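3.2 Collection of demonstrations

Demonstrations were gathered at the Gatholm site in July on two tabletop cells of the same layout. Each episode began with the operator placing the objects by hand from a printed list of starting arrangements, and ended when the operator pressed the foot switch or when 155 seconds had passed. Episodes that ran to the time limit were kept but labelled as incomplete. The Trirent logging software stored joint positions, finger opening and the wrist view at a shared clock; the wrist view of one episode is given in Figure 2. 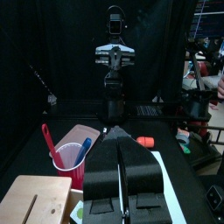 Figure 2. Wrist view, tabletop cell.

Variation between episodes was introduced through the starting arrangement alone, and lighting and table height were held fixed. Objects were drawn from a pool of 100 household and workshop items, with no restriction on how close together they could be placed. Upright containers were treated as a separate class, as their contents change the outline the policy must grasp around: the red cup in Figure 2, for instance, holds a spatula and a blue marker that lean in opposite directions, and it hides part of the pink tray behind it. Such cases were annotated with both the container and its contents.

Of the 2000 episodes recorded, 1105 were retained for training after review by S. Higuchi and K. Golob. Episodes were removed for dropped log entries, for a starting arrangement that did not match the list, or for contact between the operator and the arm. Disagreements between the reviewers were settled in favour of removal. The retained set is referred to below as Lirnar.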